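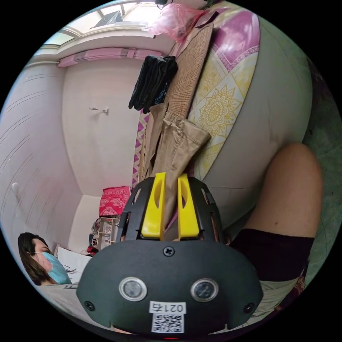 In defense of the second-best chair

My grandmother had a chair in her front room that was never anybody's first choice. The good chair was by the window, and whoever got there first on a Sunday sat in it and wouldn't move until supper. The second-best chair was a bit low, a bit wide, and its left arm had a wobble you learned to live with. I spent most of my childhood in it, being the youngest, and I have come to think it was one of the nicest places I ever had to sit.

I've been thinking about that chair because I've been shopping, and shopping these days is a strange business. You can't buy a kettle without being told which kettle is the best. I went looking for a plain desk lamp last February and came away, two evenings later, with a list of 14 candidates, a headache, and no lamp. Every one of them had been ranked by somebody. I knew far more about lamps than I had ever wished to know, and I was sitting there reading by the ceiling light.

My friend Katalin Erdős thinks I'm exaggerating, and she may be right, as she often is. She points out that it's good to know things before you spend your money, and that our parents got stuck with plenty of junk because they had to take the salesman's word for it. I remember some of that junk. We had a toaster that only did one side, and my father defended it for years. So I don't want to go back to knowing nothing, and I'm grateful to people who take the trouble to test things and write it all down.

But there is a kind of tiredness that comes from wanting the best of everything, and I see it all over. I see it in my nephew, who can't pick a restaurant in Postton without reading reviews until the kitchens are closing. I see it in perfectly sensible neighbors who apologize for their own kitchens when you come in the door. And I certainly see it in myself, standing in an aisle with a mop in each hand, wondering if there's a third mop somewhere that would make me happier than either of these.

When did good enough become an insult? My grandmother used those words as praise. If she tasted the soup and said it was good enough, you had done well, and you could stop fussing and sit down. She meant that it would do what soup is for. People would eat it and be warm, and there would be some left over for tomorrow – and what more was I after?

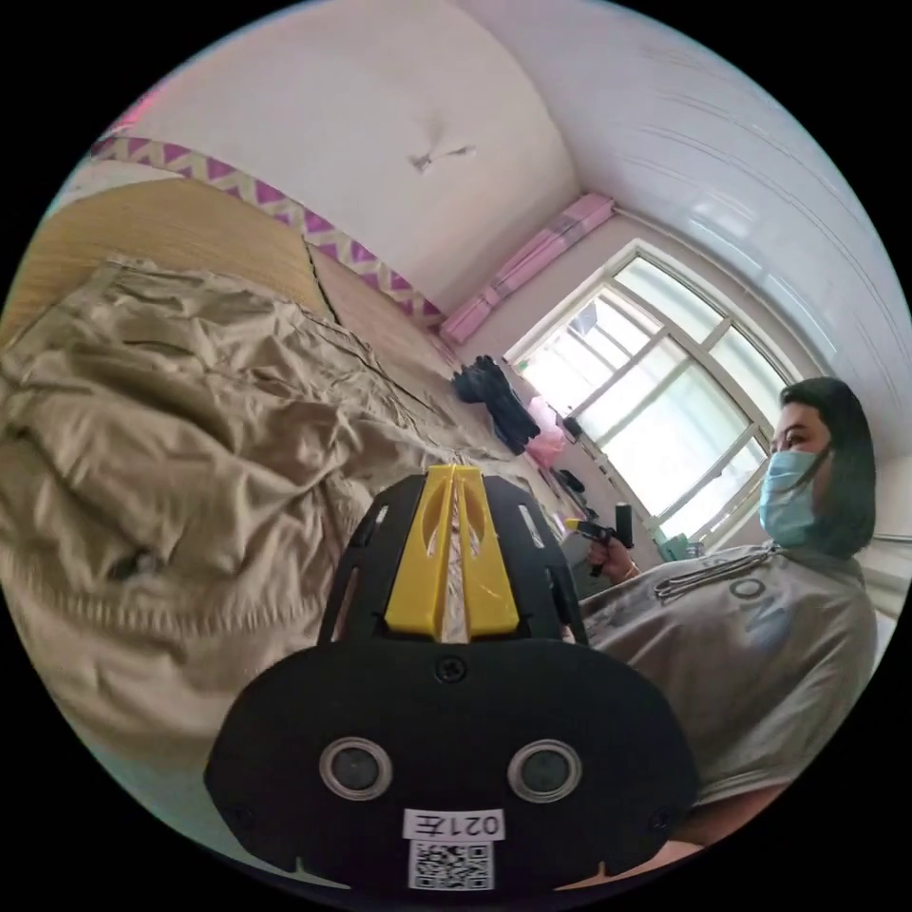
The bicycle from Wulton

A few years back I needed a bicycle, and Babar Ghumman, who was moving away from Wulton and clearing out his garage, offered me his old one for 55 dollars. It was green, more or less. It had 6 gears, of which I have only ever trusted four. I told myself I would ride it until I had worked out which bicycle I really wanted, and then I'd pass it along to somebody else.

I'm still riding it. I never did work out which one I really wanted, and somewhere in the second summer I stopped asking. I know now exactly how hard to pull the rear brake on the hill down to the library. I know the little click it makes when the chain wants oil. I leave it outside the bakery without worrying, and I let the neighbor's boy borrow it, which I doubt I would do with a bicycle I had researched for a month.

That, I suppose, is what I'd like to say for second-best things. They leave you alone. You don't have to live up to them or keep them perfect, and a scratch is only a scratch. You can go ahead and use them, and after enough use they start to suit you in ways no reviewer could have predicted.

I'd make exceptions, of course. I want the best surgeon, and I'd like good tires on the car in winter. Anyone who has bought cheap shoes for a job on their feet knows what that costs by evening. Some people have had to make do all their lives without choosing to, and I wouldn't dream of telling them it's charming.

For the rest of us, though, I'd suggest trying it with something small. Buy the first lamp that looks all right and plug it in. Mine is brown, with a shade that leans a little to the right, and I've read three novels under it since spring.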